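Second Progress Report to the Clernmont Fund
Shared Surfaces: Worktop Trial at the Gidville Community Kitchen

Period covered: spring and summer, through the end of September

Summary

The Fund asked us to find out whether replacing the old worktops at Gidville with the pale Grallia surface would cut down on cleaning and setup time between user groups. Six months in, I can report that the worktops are installed, that people generally like the look of them, and that I do not yet believe most of what has been said in their favor. The case for extending the work to the Ngô Street site has not been made. I would ask the Fund to hold that money until the next report.

What was done

The two long counters and the center table were resurfaced in the first month. The work ran nine days over schedule, mostly over a disagreement about who was supposed to disconnect the sinks. The installer did not charge us for the overrun, but we lost two bookings and had to move a bread class to a church hall with one oven. The budget line for fitting came in $2,000 over the estimate. We covered it by dropping the new shelving, so the pans are still stacked on the floor of the storeroom, and that has an effect on turnaround that I will come back to.

The edges were finished by hand. One corner of the center table has a visible seam, and we have asked for it to be redone. We have been told twice that someone is coming.

Clearing and resetting

The application promised that a group could clear the counters, wipe down and hand over the room in half the time it used to take. That figure came out of a supplier brochure and should not have been in the application. I say that as the person who signed it.

Our own log covers 73 handovers. The average time has come down from 31 minutes to 24. On paper it is a decent result. The trouble is that we also introduced a printed checklist in the same month, and we stopped letting groups leave dry goods out overnight. Either of those changes could account for the whole seven minutes. The evening groups, who mostly ignore the checklist, improved by hardly anything. If the surface itself were doing the work, I would expect it to do the work for them too.

There is also the matter of how the log is kept. Each group writes down its own finishing time. A good many of those entries are in round numbers, and several were plainly filled in later with the same pen. I have no reason to think anyone was being dishonest, but I would not want to spend a second grant on the strength of it.

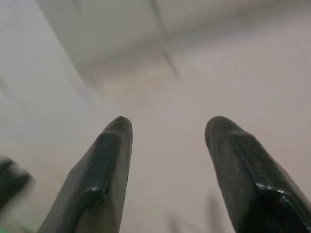
A light surface was supposed to help people notice what still needed wiping. I was ready to be persuaded on this point, and I am about halfway there. Crumbs, coffee and tomato show up well. Flour, sugar and salt do not, and this is a kitchen where bread classes are the biggest single use. The old counters were a dark brown that everyone complained about, and I now suspect part of the complaint was that they showed every bit of flour. We may have swapped one blind spot for another.

The glare is a smaller problem but a steady one. In the late afternoon the light comes in low across the center table and people shift their work to the back counter, so half of the new area goes unused at the busiest time of the day. Blinds would fix it. Blinds were not in the budget.

Wear

The supplier says the finish will stand up to daily use for many years. We have had it for one spring and one summer. So far we have found light scratching near the big mixer, a faint ring where a hot pot was set down without a mat, and a yellow turmeric stain that has faded but not gone. None of this is alarming. It is also not what was described to us, and the care sheet turned out to rule out two of the cleaners we already had in the cupboard. Switching cleaners has added a small cost every month that nobody planned for, including me.

I would want to see a full winter before saying anything firm about durability. Winter is when the soup program runs, and the soup program is hard on everything.

What users told us

We handed out a short survey. The response was friendly. Most people who answered said the room felt cleaner and brighter, and several said they enjoyed working there more than before. I don't dismiss that. A room people like is a room they may take better care of.

Still, feeling cleaner was not the aim we wrote down. The survey also went only to people who were in the kitchen during one week, and groups that had given up on us because of the installation delay were not asked. I have since written to the two that canceled. One is coming back. The other has settled in at the church hall and seems happy there.

Storage

The dropped shelving matters more than I expected. In the handovers that ran longest, the notes almost always mention pans: finding them, restacking them, carrying them back from the storeroom. It would be embarrassing if the cheapest item in the plan, the one we cut, had been worth more than the counters. I can't show that yet. It is my best guess, and the next period is set up to test it.

Plans for the next period

We will put basic shelving in the storeroom using what remains of the small works line. The checklist will stay as it is so that only one thing changes at a time. A member of staff will time a sample of handovers, including evenings, in place of the self-reported log. We will ask for a written date for the seam repair and hold back the last payment until it is done.

We also plan to try a dark mat on one end of the center table for the bread classes. It costs very little and should tell us whether the flour problem is real or just mine.

Spending

Apart from the fitting overrun described above, spending is in line with the approved budget. The revised sheet is attached, with the shelving line moved and the cleaning line increased. No new money is requested at this time. The request for Ngô Street, submitted with the first report, should be treated as on hold until the staff timings are in.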